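Mivenent starts sorting offcut wire by color

Electronics repair shop Mivenent has begun separating its leftover hookup wire by color instead of storing it in mixed boxes, workshop manager Eglė Strazds said Thursday. The shop holds nearly 4,000 lengths of used wire, most of it pulled from scrapped control panels.

Thin single-core wire is the slowest material to process. Loops pass through one another in storage, and strands of one color work their way into the next bundle.
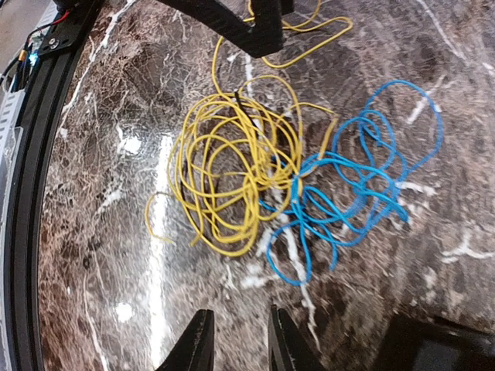

Pulling on a free end tightens the knot, Strazds said. The written procedure calls for the heap to be spread flat on a hard, smooth surface and opened from the outside. Loops are lifted off one at a time, and any strand that resists is left until the strands above it have been cleared.

Black open-fronted stacking bins are used for the sorted wire. Each bin takes a single color, and pieces shorter than 5 inches go to copper recycling.
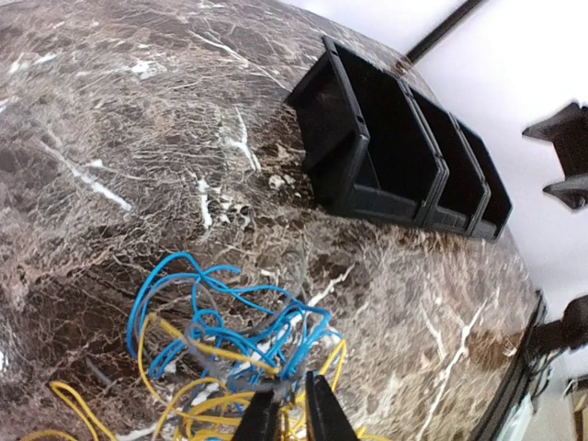 Storage and reuse

Sorted wire is coiled by hand, tied once and weighed. Darnell Brannigan, who wrote the procedure, set a limit of 19 coils per bin - above that, the coils at the bottom begin to deform and catch on each other.

Yellow and blue are being handled first, as both are in regular demand for signal wiring on the repair benches.
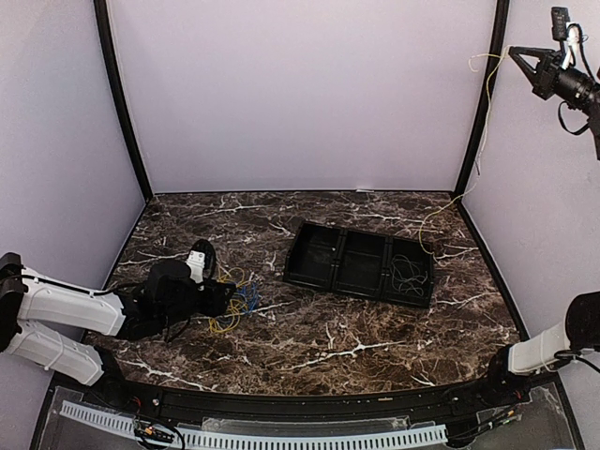
Coils with nicked insulation are rejected during weighing. The rest are checked for continuity and entered in the stock list under color and gauge. A first batch of 101 coils is scheduled for release to the benches in November. Gray wire will follow once the yellow and blue stock has been cleared.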